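3.2 Bench layout and clearing order

The teaching benches at Harkari are shared between groups, and glassware, sample dishes and storage boxes are often left together on one surface. We recorded each bench as it was found and again during clearing. Items were sorted by whether they could roll, tip or leak, and not by the experiment they belonged to. In total, 683 placements were coded over the August block. An item was coded as settled if it stayed in the same place for two sessions in a row.

The rack was treated as the fixed point of the layout. Tubes stayed in it throughout, and positions of other items were noted relative to its nearest long side. Divided boxes were coded separately from plain ones, as their compartments tend to collect small parts. Cloths and wooden sticks were coded as loose items (Figure 3).

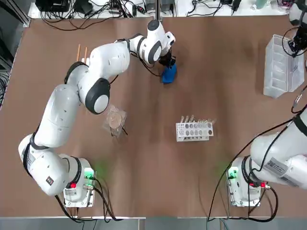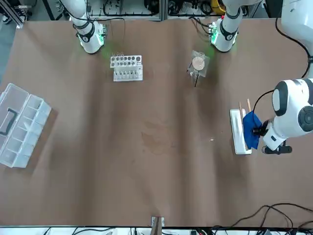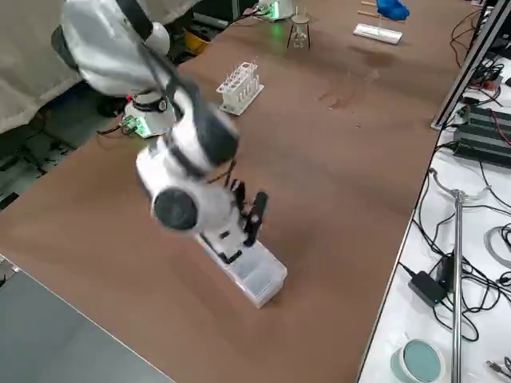
Figure 3. Bench surface with the white test tube rack, tubes upright, and a clear plastic box. The second view also has a blue cloth on a narrow white tray; the third has a glass beaker on a dark stand.

Phyllis Gosling, commenting on a draft of this section, objected that a rack is a poor fixed point on a shared bench, and that she would measure from a corner of the table in every case. In her view a rack "gets nudged each time someone reaches past it", and the error passes to everything coded after it. We kept the rack as the reference, but repeated the coding from the table corner for 99 placements. The two methods disagreed in 3 of these, all of them involving divided boxes set at an angle to the table edge.

Clearing order followed the Fairclough sheet. Loose items were removed first, then dishes, then boxes, with glassware last. Where a loose item lay across a tray, both were lifted together and coded as one placement. Dishes kept in bags were not opened.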